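Nultcombe Repair and Lending Room
Progress report to the Sikora Fund
2023-04-08

We are very happy to send you this second report, because the room is finally working the way we described it in our application! When we wrote to you in August we had a borrowed key and a list of things people wanted to borrow. Now we have desks, chairs, power and a proper lending list with 56 items on it, and people from Zustidau have started coming over too (the bus stops right outside, which helps a lot).

Small electronics are the part that has grown fastest. Adapters, chargers and cables go out more than anything else, and they used to come back into one big drawer. We are now trying out cardboard organizers with compartments, so each kind of adapter can have its own place. They cost next to nothing and we love them.
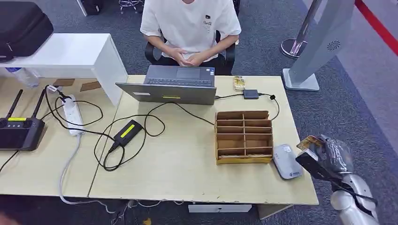 The check-in desks, with the laptop and one of the cardboard organizers.

Cables are still our weak spot. We tie and label them when they come back, but on a busy afternoon they pile up on the desks faster than we can sort them. We plan to put hooks along the wall and to move the power strip off the desktop, so that there is more space for checking things in.

Money: we have spent $2,802 so far, most of it on furniture and the electrical work. The Sararach catalog software came in under budget, and with your agreement we would like to use what was left for storage boxes and a second label printer.

Loans: 29 households have signed up, and 20 of them have borrowed more than once. The comments in the visitors' book are lovely to read, and we will copy them out for the next report.

Still to do before then: the hooks, a sign for the street door, and a printed list of everything we lend for people who don't use the website.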